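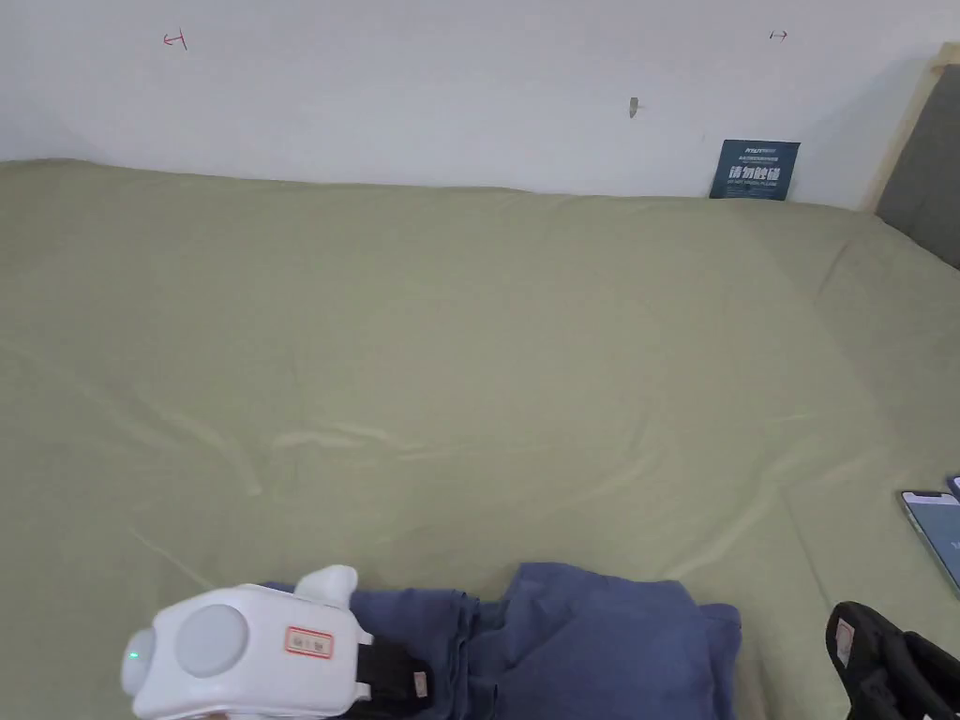 보도자료 / 즉시 배포 가능

린디코, 전시·쇼룸용 올리브그린 테이블 천 '간소프' 11월 출시
넓은 진열대 한 장으로 덮는다… '만지지 마세요' 안내판 세트도 함께

생활·전시용 직물 업체 린디코(Lindico)가 전시대와 쇼룸 진열대용 덮개천 '간소프(Ganthorpe)'를 11월 출시한다. 색상은 우선 올리브그린 한 가지. 무늬 없음, 로고 없음, 가장자리 장식 없음. 물건을 올려놓는 바닥천이니 바닥천답게 조용해야 한다는 것이 개발팀 생각이다.

기존 진열대 천은 대부분 행사용 테이블보를 그대로 가져다 쓴 것. 광택이 있어 조명을 받으면 번들거리고, 폭이 모자라 중간에 이음매가 생긴다. 이음매 위에 작은 물건을 올리면 기운다. 도자기, 유리, 소형 금속 공예품을 다루는 곳에서 특히 불만이 많았다. 린디코는 지난 시즌 거래처 문의를 정리하다가 같은 얘기가 계속 나오는 것을 보고 개발에 들어갔다.

■ 제품 개요

제품명: 간소프 진열대 덮개천
색상: 올리브그린 (무지)
폭: 429cm, 이음매 없음
길이: 주문 재단, 최대 900cm
표면: 무광
세탁: 찬물 단독 세탁, 건조기 사용 불가
다림질: 중온, 뒷면에서
품번: 2463

재단은 주문 접수 후 진행. 끝단은 기본 오버로크 처리이고 접어박기는 추가 요금이 붙는다. 벽에 붙여 까는 경우 벽 쪽 끝단은 오버로크만으로 충분하다. 벽과 천이 만나는 선은 어차피 자로 그은 듯 반듯하게 떨어지지 않는다. 살짝 물결치는 정도는 그냥 두는 편이 보기에 낫고, 억지로 당기면 앞쪽이 운다.

■ 색을 왜 이것으로 했나

흰 천은 때가 탄다. 검은 천은 먼지가 보인다. 회색은 벽색과 겹치는 곳이 너무 많다. 요즘 전시실이나 쇼룸 벽은 거의 밝은 회백색 계열이라서 벽과 구분이 되면서도 물건보다 튀지 않는 색이 필요했다. 시험 염색을 여러 번 거쳐 올리브그린으로 결정. 처음 안은 지금보다 노란 기가 강했는데 조명 아래서 카키로 보인다는 의견이 있어 한 단계 눌렀다.

제품 기획을 맡은 즈비그니에프 잘레프스카(Zbigniew Zalewska)는 "진열대 천은 사진 찍을 때 제일 넓게 나오는 면인데 고를 때는 제일 마지막에 고른다"며 "급하게 사도 실패하지 않는 색으로 하고 싶었다"고 말했다. 그는 이어 "주름 문의가 많은데, 천은 천이다. 잔주름은 남는다. 눈에 띄게 솟은 주름만 손으로 펴 주면 된다"고 덧붙엿다.

■ 주름 잡는 법 (설치 담당자용)

포장은 접지 않고 말아서 출고. 받으면 바로 풀어 둘 것. 말린 채로 오래 세워 두면 가로 방향 주름이 남는다.
먼저 벽 쪽을 맞추고 앞으로 내려오면서 편다. 반대로 하면 남는 천이 전부 뒤로 몰림.
가운데부터 양옆으로 쓸어낸다. 주름 두 줄이 겹쳐 생긴 자리는 한 번에 누르지 말고 한 줄씩 당겨서 푼다.
스팀다리미 사용 가능하나 물방울이 떨어지지 않게 주의. 얼룩처럼 보일 수 있다. 마르면 없어짐.
테이블 앞쪽은 집게보다 양면테이프 권장. 집게는 자국이 남는다.
앞으로 늘어뜨리는 길이는 현장마다 다르니 주문서 비고란에 꼭 적어 주시기 바란다. 안 적으면 재단팀이 전화드림.

■ 안내판 세트 '잔디틱'

같은 달 안내판 세트 '잔디틱(Zanditik)'도 나온다. 짙은 청록색 바탕에 흰 글씨, 벽에 기대어 세우는 직사각형 판. 문구는 중국어 "请勿触碰"(만지지 마세요)에 작은 영문을 한 줄 넣은 것이 기본이고 한국어판은 따로 주문받는다. 상단에는 거래처 로고를 흰색으로 넣을 수 있다. 로고 파일은 벡터로 보내 주셔야 한다. 캡처 이미지는 인쇄하면 깨진다.

받침대는 없다. 진열대 뒤쪽, 천이 시작되는 자리에 판 아랫변을 대고 벽에 비스듬히 기대면 된다. 받침대가 있으면 그만큼 물건 놓을 자리가 줄어서 뺐다. 다만 바람이 드는 출입구 옆이나 사람이 많이 스치는 통로 쪽에서는 뒷면에 점착 패드를 붙일 것. 패드 2개 동봉.

글씨 크기에 대해서도 의견이 갈렸다. 작은 영문이 너무 작다는 지적이 있었으나 큰 글자가 먼저 읽혀야 한다는 쪽으로 정리됐다. 영문을 키운 판이 필요한 거래처는 별도 문의. 추가 비용은 없고 제작 기간만 며칠 더 걸린다.

■ 벽 쪽 정리도 같이

린디코는 출시에 맞춰 설치 안내문 한 장을 함께 배포한다. 천이나 안내판 얘기만 있는 것은 아니고 벽 정리 항목도 넣었다. 설치할 때 위치를 맞추려고 벽에 그려 둔 화살표나 눈금 표시, 쓰고 남은 고리 같은 것들. 작업 중에는 필요하지만 개장 전에 한 번 훑어볼 것. 매직은 흰 벽에서 잘 안 지워지므로 처음부터 종이테이프 위에 표시하기를 권한다. 고리는 다음 전시에서 또 쓸 예정이면 그냥 두어도 무방.

진열대 옆에 칸막이나 패널이 붙는 경우 천 끝을 패널 밑으로 밀어 넣을지 앞에서 끊을지 미리 정해야 한다. 현장에서 가위질하다 길이 모자라는 사고가 제일 흔하다. 모르겠으면 길게 주문하고 남는 것은 접어 넣으면 된다.

■ 공급 및 주문

직조와 염색은 협력사 빌친스카(Wilczyńska)가 맡는다. 양사는 이전에도 커튼 원단을 함께 만든 적이 있고, 이번 제품은 폭이 넓어 염색 설비 일정을 따로 잡았다. 염색 회차에 따라 색이 조금씩 다를 수 있으니 여러 장을 나란히 깔 계획이면 한 번에 주문하는 것이 안전하다. 추가 주문 때는 처음 받은 천의 라벨 번호를 알려 주면 가장 가까운 회차로 맞춰 보낸다.

초도 물량은 900장. 기존 거래처 선주문을 먼저 처리한 뒤 일반 주문을 받는다. 견본 조각은 무료이며 거래처당 한 번, 안내판 견본은 제공하지 않는다. 가격은 길이별로 달라 견적서로 안내. 단체·기관 주문은 세금계산서 발행 가능.

재단한 천은 교환, 환불이 안 된다. 치수 꼭 두번 재고 주문 바랍니다. 재단 전 취소는 가능하다. 안내판은 로고 인쇄가 들어간 경우에만 반품 불가.

■ 향후 계획

두 번째 색상은 검토 중. 거래처에서 짙은 남색 요청이 가장 많았으나 청록색 안내판을 올렸을 때 구분이 잘 안 되는 문제가 있어 결정을 미뤘다. 원형 테이블용 재단은 내년 상반기 안으로 접수를 시작할 예정. 방염 처리 제품은 시험이 끝나는 대로 별도 공지한다.

■ 회사 소개

린디코는 전시장, 쇼룸, 매장에 들어가는 덮개천과 커튼, 안내 소품을 만드는 회사다. 주문 재단 위주로 운영하며 소량 주문도 받는다.

문의: 린디코 홍보 담당
상담 시간 오전 10시~오후 5시, 점심시간 제외
제품 견본 및 견적 요청 시 품번 2463 기재 요망

※ 본 자료의 치수는 출고 기준이며 세탁 후 약간의 수축이 있을 수 있습니다.

끝.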